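4.2 Mixing procedure and batter consistency

All batters were prepared from the base formula in Section 3, a plain butter cake with 400 g of cake flour per batch. Sugar and butter were creamed in a stand mixer with a flat paddle at the second speed setting. Eggs were added one at a time, and the bowl was scraped after each addition. Flour and milk were then added in alternating portions, beginning and ending with flour. The only factor varied in this part of the study was the length of the final mixing stage, counted from the last addition of flour to the moment the paddle was stopped.

Three final mixing times were compared: short, standard and long. The short time left small streaks of flour that had to be folded in by hand with a spatula. The standard time followed the instructions on the Fenside recipe card, which served as the reference method in our earlier work on sponge layers. The long time was set at twice the standard. Batters were portioned into greased round pans at 700 g per pan, leveled with an offset spatula, and tapped on the counter to release large air pockets. Pans went into the oven within the time limit given in Section 3, and batches that exceeded the limit were discarded and repeated.

Butter temperature proved harder to control than mixing time. The first batches were made in February in an unheated preparation room, and butter left out overnight was still too firm to cream in the morning. These batches are excluded from the analysis. From then on, the butter was held in a Brito proofing cabinet before use and its core temperature was checked with a probe. Milk and eggs were kept in the same cabinet. No further batches were lost for this reason.

4.3 Crumb evaluation

Cakes were cooled in the pan, turned out onto wire racks, wrapped, and held overnight before cutting. Each cake was sliced vertically through the center with a serrated knife, and the cut face was scored for evenness of crumb, tunneling, and moisture. Scoring was done by two trained assessors, T. Camargo and I. Andrade, working independently and without knowledge of the mixing time. Where the two scores for a slice differed by more than one point, the slice was examined again by both assessors together and a joint score was recorded. In total, 47 cakes were scored.

Long mixing gave a tighter crumb and more tunneling, in agreement with the usual advice against overmixing once flour has been added. The tunnels ran upward from the base and were most frequent near the center of the pan. Short mixing gave an open, slightly uneven crumb with higher moisture scores, but also a coarser top surface. The standard time gave the most uniform results across batches. Differences in cake height between the short and standard times were small and did not follow a consistent direction.

Moisture scores should be read with some caution. They rest on touch and mouthfeel and were not checked against weight loss during baking. Weight before and after baking was recorded for the long-mixed cakes only, and the comparison was therefore not attempted.

4.4 Frosting and surface finish

The cakes kept for the appearance test were frosted with a chocolate buttercream made from butter, powdered sugar, cocoa and milk. A crumb coat was applied and chilled until firm, followed by the outer coat. The amount of milk was adjusted by eye to bring the buttercream to a spreadable state, and this is the least controlled step in the procedure. A stiffer batch drags on the crumb and lifts it, and the effect can be mistaken for a fault in the cake itself. To limit this, all cakes frosted on one day were covered from a single bowl of buttercream, stirred between cakes.
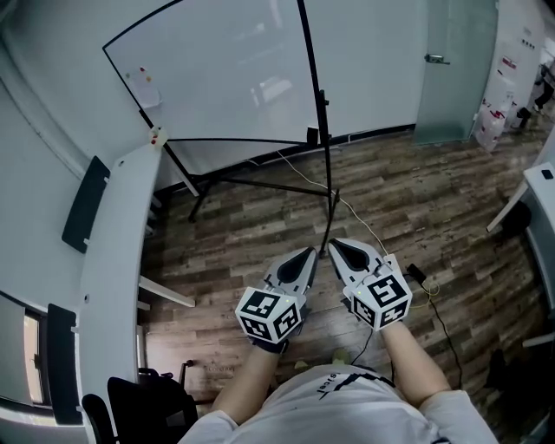
Figure 3. Hand-held grippers with marker cubes, seen from above.

Surface finish depends on the angle and pressure of the spatula as well as on the frosting, and both are difficult to report in words. Two persons following the same written steps produced visibly different sides on otherwise matched cakes, with the larger differences at the top edge. A written method can fix the order of strokes but leaves the hand itself undescribed. Finish is reported only as a ranked score.

Cakes mixed for the short time lost more crumbs into the first coat than those in the other two groups. The crumb coat trapped most of this material, and the ranked finish scores after the outer coat did not separate the short from the standard group. Long-mixed cakes were the easiest to frost. Their firmer surface held up under the spatula, and the tunneling noted in Section 4.3 could not be detected from the outside. A bakery judging its cakes by appearance alone would have little reason to shorten the mixing time.

4.5 Storage

Frosted cakes were stored under covers at room temperature for up to 3 days. Slices taken daily from the same cake were compared with a fresh slice from an unfrosted control. The frosted cakes stayed softer than the controls in all groups. Drying was first noted at the cut face, and pressing parchment against the exposed crumb slowed it. Refrigerated cakes were not included, as the butter in the base formula sets firmly when cold and texture scores would not be comparable with those in Section 4.3.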